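Community Help — Recording and Mixing
Posted 9th February by Helmut Brandes
3 replies · 14 shares

Low rumble on spoken word recordings: filter before or after compression?

I should be grateful for guidance on the order of processing for a set of spoken word recordings. The material consists of interviews with retired mill workers, made for a local history archive, and the finished files are to be placed in a public reading room, where they will be heard mostly on headphones.

The recordings were made in a first-floor room facing a bus route. There is a low rumble whenever a vehicle passes, strongest below 200 Hz, and it becomes much more noticeable once the voice has been compressed. At present my chain begins with the Olix compressor, followed by the Holroyd equaliser with a high-pass filter set at 80 Hz. A colleague at the archive has suggested that the filter should come first. I have tried both and can hear a difference, but I am not confident that I am judging it properly, as my room is small and my loudspeakers do not reach very low.

There is a second matter. One of the speakers has a deep voice, and when I raise the filter far enough to deal with the buses he begins to sound thin. I should like to know whether there is an accepted setting for male speech, or whether each voice must be treated separately. I would also welcome advice on levels, as the archive has asked for consistent loudness across all the files and has not said how this is to be measured.

Prullow

Your colleague is correct. The filter should be placed before the compressor in nearly all spoken word work. A compressor responds to the whole signal that reaches it, and low rumble carries a good deal of energy even where it is scarcely audible. When a bus passes, the compressor turns the voice down in response to a sound the listener has hardly noticed, and then releases it again afterwards. This is very probably the difference you are hearing.

If your compressor has a filter on its side-chain, you may use that in addition. It prevents the rumble from driving the compressor, but it does not remove the rumble from the recording, and you will still require the high-pass filter in the main path.

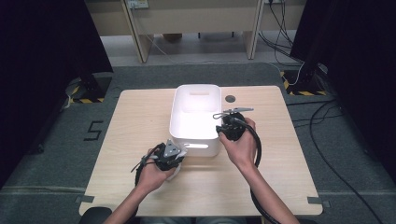 With regard to the deep voice, there is no single setting that can be recommended for all male speakers. Begin at 60 Hz with a gentle slope and raise the frequency slowly while he is talking, until you hear the weight of the voice change, then lower it a little. Thinness may also come from a cut made too widely higher up. Please check the region near 340 Hz, where many engineers remove "boxiness" as a matter of habit. The word is a fair one: speak into an open-top plastic bin, such as a white storage bin with a handle slot at the end, and you will hear the quality that is meant. If his voice does not have that quality, leave the region alone. Where it does, a narrow cut of two or three decibels is normally sufficient, and it should be set with the compressor switched on, as it will be in the finished file.

I would also advise against treating the rumble with one filter across the whole interview if it is present only now and then. It is slower work to mark the passages and apply a steeper filter to those alone, but the voice keeps its body elsewhere. Use short crossfades at either side of each passage.

Zalholm

Filter first, agreed. I always use 100 Hz on speech and have never had a complaint.

On loudness, ask the archive for a figure in LUFS and a true peak limit. If they cannot supply one, choose your own and apply it to every file.

Helmut Brandes

I am obliged to you both. I have moved the Holroyd ahead of the Olix on the first interview, and the voice no longer dips when the traffic goes by. With the deep voice I have settled on 65 Hz, with a steeper filter on the worst passages only. I had indeed been cutting widely at 400 Hz on every file, a habit carried over from an old preset, and I have now removed it. The archive has been asked for a loudness figure and I shall add it to this page when it arrives.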